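Unit 4: The Pretend Kitchen Area
Handout for the early childhood practicum, Brostmont campus, room 105

Read this before your first placement visit in August. It replaces the old handout on dramatic play. The chapter in Savolainen on setting up play areas is still required.

1. What goes in the area

A pretend kitchen needs fewer things than most students put out. Start with cookware, a few dishes, and some play food. Add one appliance. Leave dress-up clothes and the cash register for later in the term.

Cookware gets the most use. Pots, a colander, and a spatula can be used with play food or with nothing at all. Play food that stands for one thing only, such as a ketchup bottle, tends to be used in short turns and then put down. Both kinds belong in the area, but buy the cookware first.

2. Laying out before sorting

At the start of a session, spread the pieces on a low table with space between them. Children should be able to see each item without digging in a bin. Pots can sit near the side of the table. Small pieces of food go wherever a child can reach them.
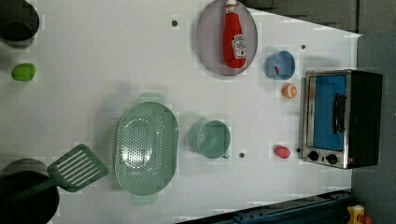
Should the food be sorted away from the cookware at the start?
Leave them mixed for the first ten minutes. Sorting is a good activity for the children to do themselves, and you will learn more from watching how they group the pieces than from setting out groups of your own.

Write down the groups they make. Common ones are color, size, and "things you eat" against "things you cook with." A child who puts a green vegetable with a green colander is sorting by color - do not correct it. Ask what else could go there.

3. Words to use

Use the real name of each item: colander, measuring cup, slotted spatula, toaster oven. Say the name while the child is holding the piece. Avoid "that thing" and "the green one."

4. Cleaning up

Wipe hard pieces at the end of the day. Check for cracks. The Skustis storage bins are on the shelf marked 634, and the lids are kept at Felberg Hall.

Assignment: one observation, 824 words or fewer, covering a single sorting episode. Bring a printed copy to the next meeting.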